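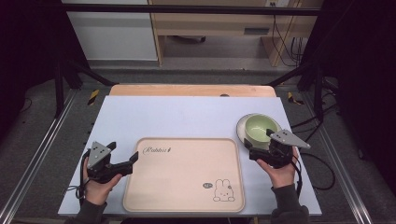

Project report, draft 2
Creative writing / genre fiction module, spring term

**What I set out to do**

Write the first part of a sea thriller and report on how it got built. Title is *The Fuvine Ledger*. Setting is a salvage tug off a made-up stretch of coast, 1950s. The Fuvine is a freighter that went down with a cargo nobody on shore wants found. Wanted it short and fast. Ended up long in the middle, see below.

**Plot so far**

The tug Gruneck gets hired to raise a safe from the wreck. The client is Cortés, says he's from the insurer. He isn't. The captain works this out when the cargo list he brings aboard has a port on it, Getemeck, that the Fuvine wasn't supposed to have visited. Then weather. Then a second boat with its lights off. Part one stops with the diver on the bottom and the air hose dragging the wrong way.

**Method**

Read 2 older sea thrillers start to finish and marked every chapter break. Wrote down what the reader knows at each one and what the captain knows. Most of the tension was in the gap between those, so I made a table for my own book and filled it in before writing. Target was 770 words a day through February. Hit it in the first week, then didn't. Mostly wrote after 11 pm.

**What changed**

- Opening. Was the sinking, now it's the hiring. The sinking had no one in it we'd meet again.
- Point of view. Started with three people, cut to the captain and the diver.
- Cortés talks less. In draft 1 he explained the whole scheme over dinner, nearly 100 lines of it. Now he just gets the depth wrong and the captain lets it go by.
- Took out a romance. It was two scenes and a letter.

**Problems**

Diving details. I had the diver down at 40 fathoms for a whole chapter and chatting on the phone line like he's on a porch. Fixed the chatting. Depth still needs checking against the gear he'd have had, also how long he'd need coming back up, becuase right now he comes up in a paragraph.

Chapter six sags. It's all waiting for the storm to pass. Tried moving the fight over the chart into it, helped some. The second boat should maybe show up there and not in seven.

Ship words. I used "rope" and "line" for the same thing all the way through. Did a search and replace, which gave me "tightline walker" in chapter two. Still finding those.

Feedback from workshop: people liked the diver, wanted more of the crew, got mixed up about wich boat was where on the night scenes. Drew a map afterward. Should of done that first.

**Left to do**

Redo six. Check the dive. Put the map in as an appendix if there's room. Part two is outlined only up to the safe coming aboard.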